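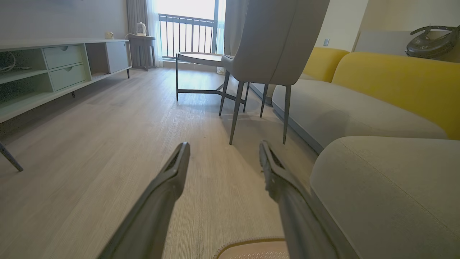 *Wrist view from the demo flat, fingers open, heading across the living room floor.*

Went to the Clovirden open day on May 2, 2024 to look at the Lurnano, their tidy-up robot for ordinary homes. Writing this up quick before I forget it all. Review is of the thing as shown, I haven't lived with one.

Where: a furnished flat, proper living room. Yellow and grey sofa, dining chair, little round table, long low cabinet with cables stuffed in one of the cubbies. Good choice. Last demo I went to (Veltier, in December) was two crates and a strip of carpet in a showroom and told me nothing.

**The hand**

Two long fingers, dark grey, tapered, grooves on the inner faces. Looks a bit like salad tongs. Much better than I expected on soft stuff. It picked up a slipper by the toe end, held it, carried it over to the door and put it down the right way up. Second slipper took three goes. First go it pushed it along the floor, second go it shut on nothing, third was fine.

Cushions - fine. Squeezed one, lifted, put it back crooked. I'd have left it crooked too.

Cables - no. Da-eun Wang, who was running the session, said up front that loose cable isn't supported yet, and when somebody asked her to try it anyway she did, fair play to her. It got hold of one loop and brought the rest along. She stopped it by hand.

Drawers were the bit I wanted to see. The ones on that cabinet have small round recessed pulls, nothing to hook round, and one fingertip went in and drew it open in one go. Slow though. Closing was just a push with the knuckle. They did it again for the people at the back and it missed the pull by a hair, backed off, found it second time.

**The view**

Best part of the day for me. You get the wrist camera on a tablet while it works, so you see both fingers and whatever they're going for. Everything is huge from down there, a sofa arm is like a cliff. You understand straight away why it goes round chair legs so carefully. Bright window at the far end washes out to white and I asked if that bothers it. Answer was "sometimes", with a plan to fix it in software. No date given.

Picture lagged a touch when more people got on the wifi. Not terrible.

**Speed and noise**

Slow. Their own sheet says 70 seconds for a single floor item, start to finish, and that felt generous with the second slipper. Noise is okay, a low whine when the arm lifts, you could have the telly on over it. The base is louder than the arm, which suprised me.

**Running it**

Charge lasts roughly 2 hours by their reckoning. Dock is big, bigger than the photos on the leaflet make it look, and wants a clear bit of wall. I haven't got one. App is plain and quick, you tap a thing and tap where it goes. Didn't like that you have to redo the room map if you shift the furniture. We move our table every time anyone comes round.

**Money**

Rental only for now, £259 a month, plus £538 up front for setup and the dock. Fingertips are a wear part, spare pair included, price after that "to be confirmed". I asked twice.

The Nygård arm is cheaper but it's fixed to a worktop so not much use for a floor full of shoes. Different job.

**Good**

- grip on soft things
- opens drawers with no handles
- live view on the tablet
- staff let it fail in front of us

**Not good**

- cables, at all
- remapping
- dock size
- price of spares still a mystery

Would I rent one? Not this year. For someone who can't bend down easily I'd say go and see it, ask them to do the drawer, and bring your own slippers, becuase theirs have clearly been practised on. Sessions are small, book early, parking is awful. There's tea.

Three stars, maybe three and a half if they sort the map thing. Will go to the next one and update this.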